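Última revisão deste texto: 03/11/2024. Se você chegou até aqui por um link antigo, seja bem-vindo do mesmo jeito, os arquivos continuam nas mesmas pastas.

# Sondagem Hondimmont: confiança na assembleia regional

Este repositório guarda as respostas, o questionário e os pesos de uma pesquisa de opinião sobre a assembleia regional, feita nos municípios de Hondimmont, Damerov e Fatholm. A pergunta central era se os moradores queriam uma comissão de inquérito sobre os contratos de transporte escolar, assunto que já vinha rendendo muita conversa (e muita carta ao jornal!) desde o começo do ano.

## O que há nas pastas

- `respostas/`: um CSV por município, uma linha por pessoa entrevistada
- `questionario/`: o texto completo das perguntas, na ordem em que foram lidas
- `pesos/`: ponderação por idade e escolaridade
- `notas/`: anotações de campo, já sem nada que identifique alguém

Ao todo são 116 entrevistas completas. É uma amostra pequena, eu sei, e peço com carinho que ninguém a use para anunciar vencedor de eleição. Ela serve bem para estudar como as pessoas justificam o que pensam, porque quase todas as perguntas tinham um campo aberto logo depois, e há respostas ali que ocupam uma página inteira.

## Como as entrevistas foram feitas

A coleta aconteceu em julho, por telefone e presencialmente. Cada conversa durava quase 40 minutos, bem mais do que tínhamos planejado, e ainda assim pouca gente desistiu no meio. Em Fatholm o campo foi todo presencial; nos outros dois municípios misturamos os modos, e a coluna `modo` diz qual foi o caso de cada linha. 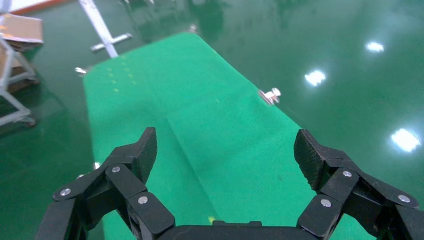
A ordem das alternativas foi sorteada para cada pessoa, com exceção da pergunta `q6`, que trata da frequência às sessões públicas e precisava seguir do "nunca" ao "sempre". Quem for comparar com a sondagem de Ormsby deve prestar atenção nesse ponto: lá a escala vinha invertida, e eu mesmo já me atrapalhei com isso mais de uma vez.

## Resultado principal

Na amostra ponderada, 55% apoiam a abertura do inquérito. Entre os demais há quem seja contra, quem não saiba e quem tenha preferido não responder, e essas três categorias estão separadas no arquivo com os códigos 2, 8 e 9. Por favor, não some o 8 com o 9! São situações muito diferentes, e os campos abertos mostram isso com clareza.

## Limitações

- Moradores de áreas rurais de Damerov estão sub-representados, e os pesos não corrigem isso.
- A pergunta sobre voto anterior depende da memória de cada um.
- Em 6 registros falta a escolaridade; eles receberam peso 1.

## Uso e citação

Os dados podem ser usados livremente em ensino e pesquisa, desde que se cite "Sondagem Hondimmont" e se mantenha o arquivo de notas junto com as respostas. Para reportagens, pedimos que o tamanho da amostra apareça no texto, de preferência perto do primeiro percentual.

Achou um erro de código, um acento trocado, uma linha repetida? Abra uma issue com o nome do arquivo e o número da linha. Costumo responder devagar, mas leio tudo, e as correções entram na versão seguinte com uma entrada no `CHANGELOG.md`.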